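September 15, 2020

Marker day! I have been putting this off since March and I can't believe how much I enjoyed it.

I got in early, before Kenneth, with my coffee and my toast wrapped in a paper towel, and the study room was so quiet that I could hear the clock over the door. I'd told Morven I would get the supplies straight before the evening class starts up again, and I had it in my head that it would be a miserable couple of hours. It went so fast. I had the radio on low and the blinds up and I think I talked to myself the entire time.

The markers are the worst of it, or were. Every time somebody finishes at the board they carry the marker off to wherever they're going next, so they end up in coat pockets and on windowsills, and then about once a season they all come back at the same time and get dropped in together. Red, black, blue, good ones, dead ones. Then Elibariki goes to write up his fractions and picks up four in a row that leave a faint gray scratch on the board, and he puts all four back. He knows I know he does this.

So my plan was simple. Everything into the white container with the plastic bag in it, then take them out a handful at a time, try each one, and sort by color. The bag was Fergus's idea from last year, after the time a cap came off and we had a blue puddle to scrub out. It crinkles like mad every time you reach in, but the container under it is still perfectly white, so I have to give him that one. 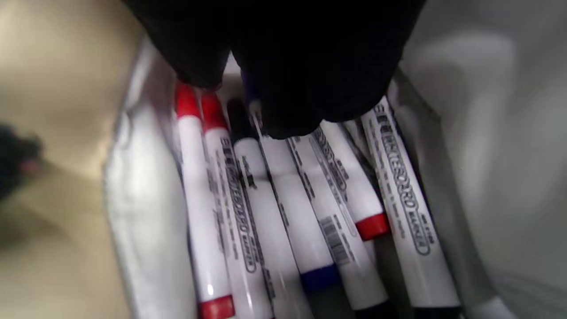 I love the sound they make when you stir them up, that clacking. It reminds me of my grandmother's knitting needles in the big jar. And there's something so satisfying about a bundle of them all lying the same way! I kept straightening them even though I was about to pull them out again.

Things I noticed while I was at it: red is always the one with the most life left, because we hardly use it except for corrections, and Charalambos won't even use it for those (he says it makes the grown-ups feel like they're back in fifth grade, and he uses blue for everything). Black goes first, every time. I should order two black for every one of anything else and I never remember this when I have the catalog in front of me. I'm writing it down here so that maybe this time I will.

I tried them all on the little board by the sink, the one with the chip in the corner. I started with just a line for each one and got bored, so then I was writing words. Then names. By the time Kenneth came in I had filled it with everybody's name in three colors, plus a pretty good drawing of a duck, and he stood there with his bag still on his shoulder and said, "So this is the inventory?" I laughed so hard I had to sit down. He added a hat to the duck.

The trick

Kenneth showed me something I did not know. When one is fading but not gone, you cap it tight and leave it standing with the tip down overnight, and a lot of the time it comes back. I've been throwing those out for years! I set 15 of them upside down in the old Ternuris cookie tin on the windowsill, and I'm going to try them tomorrow before I let myself toss a single one. If even half come back I'll be thrilled.

He also thinks we should store them lying flat from now on. I asked him how he knows all this, and he said he taught for 20 years and that people only ever ask him about algebra.

We got to talking then, and I lost probably half an hour, but I don't mind. He told me about his first classroom, out past Escobedo, where the board was real slate and the kids fought over who got to take the erasers outside and bang them together. I did that too! I had forgotten all about it. I came home from school with white sleeves and my mother thought I'd been in the flour. I can't say I miss chalk on my hands, but I do miss the noise of it, and the way a really good teacher could make the dotted line by letting the chalk skip. You can't do that with a marker. Kenneth tried, on the small board, and it just squeaked at us.

Back to it

After he went off to set up the chairs I did the second round. I'd found more in the desk drawer, of course, and a couple behind the radiator that I fished out with a ruler, and one in the box of extension cords, which I'd love to hear the story behind. All of those went in with the rest and I started over.

I got a nice rhythm going by then. Pinch a few, lift, look at the caps, put each one where it goes. It's the same feeling as shelling peas. Your hands are busy and your head wanders off someplace nice, and mine went to the class itself, and who might be back for it, and whether the woman who wanted to read her son's letters will come again. I really hope she does. She was so close to getting the hang of the long vowels when we stopped.

I also finally read the fine print on one. I've handled these things for years and never once read the barrel past the big letters. It was every bit as dull as you'd expect and I read the whole thing anyway, out loud, in my best radio voice.

My list for next time, so I don't have to think it all through again:

1. Everything out of pockets and drawers first. Ask Fergus to check his car. He always has at least one in the cup holder.

2. Test on the small board, one good word each. A line doesn't tell you enough, they'll all give you one good line.

3. Faders go tip down in the tin overnight. Dead ones go straight in the trash and NOT back in the tub (Elibariki!!).

4. Take them out a few at a time. If I tip the whole lot onto the table they roll, and then I'm on the floor with a flashlight.

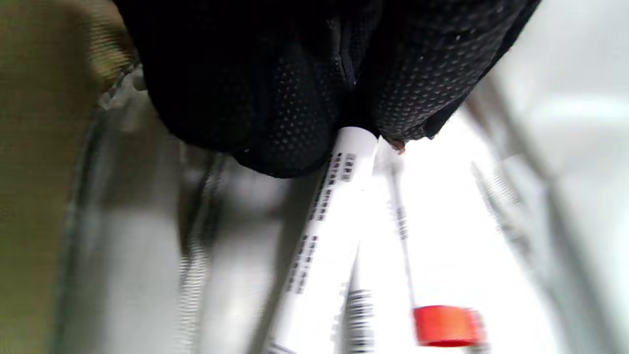
5. Loose caps get their own cup. They fit back on more things than you'd think.

6. New bag in the container before anything goes back in.

Lunch, and Morven

Morven came by at noon with soup from Vikesine, the good tomato one with the rice in it, and we ate at the big table with all the colors laid out in rows like a paint shop. She was so pleased! She took the reds and lined up all the caps so they faced the same direction, which I had already done, but she did it better. She says that when the class starts each table should get its own set in its own cup, one of each color, and the cup stays on the table no matter what. I think it's a terrific idea. I give it until the second week before Charalambos walks off with a blue.

She wants labels too. I said I'd do them tonight, and here I am writing this, so I guess I'd better do them in the morning. I do have that roll of green tape left from the bookshelf project, and I could cut it to fit around the cups. Green would be cheerful. We don't own any green markers, so nobody will get confused about what goes in them.

We figured out the order over the soup. I want 27 black, and she looked at me like I'd asked for a boat, but she wrote it down. Skutham takes orders until the end of the week and they've always been good about leaving the box inside the side door if we're not there. I also asked for new erasers. The old ones just push the color around at this point, and the big board has a sort of purple fog on it that I went after with a wet cloth all afternoon. It's a lot better. You can see the window reflected in it now, which I don't think has been true since before I started here.

Before I left I wrote the date and "Welcome back!" across the top of it in the best black one of the bunch, big letters, a little crooked going uphill. I thought about wiping it off and doing it over with a ruler and then I left it. The duck is still on the small board too, hat and all.

My hands are tired and I've got a streak of blue on my elbow that won't come off with soap. Tomorrow: the tin, the labels, and the paper closet, if I'm feeling brave. I have to remember to bring the scissors from home and call Fergus about his cup holder.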